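Boltgate Shared Workshop
Small Robots at Home: course notes
Unit 6. Two arms, one basket: grasping cloth

Notes by Isabelle Penner. Corrections to the shelf copy, please, in pencil.

6.1 What this unit covers

Units 4 and 5 dealt with rigid objects. A block has a width, the gripper opens wider than that width, and closing force does the rest. Cloth has no useful width. It folds under the finger, slides over itself, and may come up as one garment or as three. This unit covers the changes to the Zumdale build that make cloth workable: finger shape, current limit, approach height and cable routing. Bring the arm pair with Unit 5 calibration loaded. If the wrist has been apart since then, repeat the zero procedure first.

6.2 Fingers

The Unit 5 fingers have flat pads. For cloth, fit the tapered set. A narrow tip gets into a fold, and a flat pad pushes the fold away. Print at full infill with the layers running along the length of the finger. Fingers printed upright break at the root, usually at the first contact with a basket wall.

Check the following after fitting:

Both fingers move through the full range with the motor unpowered.
The tips meet before the roots. A small gap at the root when closed is correct.
The linkage screws are snug but do not bind. Back off a quarter turn if the motion feels gritty.

6.3 Current limit

The motor should stall on cloth without overheating. Set the limit low, close on a folded dish towel, and raise it in steps until the towel stays put under a gentle pull. Record the value for each arm separately. The two arms on the reference build differ enough that a shared value made one of them drop things and the other trip its thermal cutoff.

Laurențiu Grecu's log for the reference build covers 1,647 closures on mixed garments. Most failures fall into two groups: the tips closed above the cloth, or the tips closed on the basket. Slipping after a good grasp was a distant third. Spend your tuning time on approach height accordingly.

6.4 Approach height

The depth estimate is least reliable where cloth is bunched, and patterned fabric next to plain fabric makes it worse. Do not command a fixed height. Lower the finger in short steps, read the motor current at each step, and stop on the first sustained rise. The step size used in August was 2 mm. Larger steps save little time and press the garment flat before the grasp.

Choose the target in this order: a ridge that stands clear of the basket wall, then any ridge, then the center of the largest visible patch. Keep the second arm parked with its fingers open until the first has lifted. Moving both at once is possible in principle, but the collision check in the current software treats the basket as a solid box and will refuse most paths.

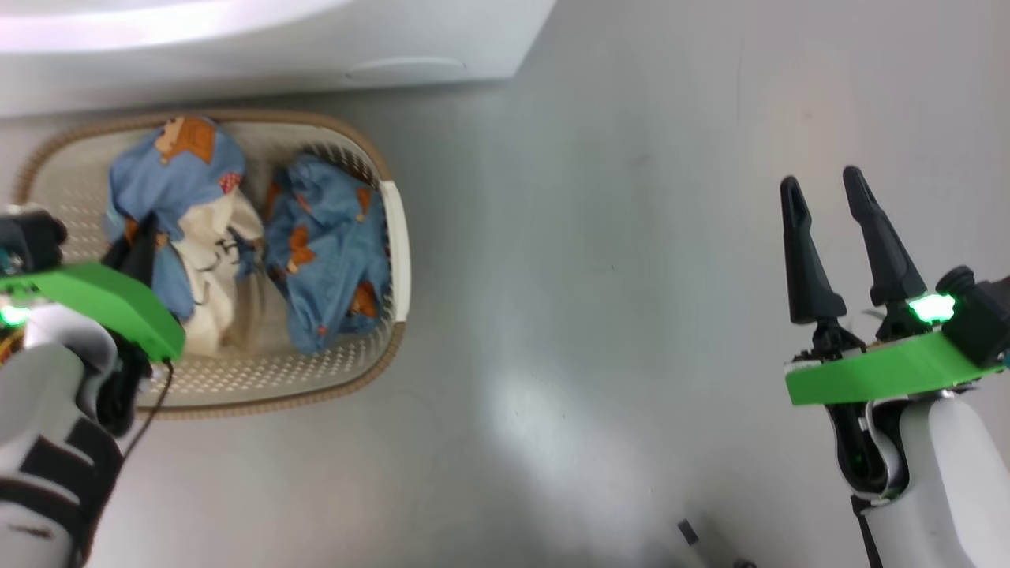
Fig. 6.1. Left gripper over the basket, finger pointing down at the blue bear-print garment; right gripper to the side, fingers open.

6.5 Cable routing

A cable hanging below the gripper housing can catch on the basket rim. Run the wrist through its full rotation by hand and watch the slack at both ends of travel. Leave enough for the rotation and no more. Fasten at the forearm with straps, not at the housing, where a tie will work against the connector. Intermittent loss of one motor during a lift is nearly always this connector, so reseat it before opening the configuration files.

6.6 Bench exercise

Work in pairs. One person runs the arm, the other keeps the log and a hand on the stop switch.

1. Place the basket on the floor within reach of the left arm. Mark its position with tape.
2. Load it with three garments, dropped in and not arranged.
3. Run 20 grasp attempts with the left arm. After each one, put the garment back the same way.
4. Log each attempt as single, multiple, miss or rim contact.
5. Repeat with the right arm, moving the basket across and using that arm's own current limit.

On the reference build the left arm scored 17 singles. A much lower score with many misses points to approach height. Many multiples point to a finger going too deep -- raise the stop threshold sensitivity before changing anything else.

6.7 Reading for Unit 7

Laitinen handout, sections on handover between arms. The Umidik driver notes are in the workshop binder; read the part on bus timing, as Unit 7 runs both arms together.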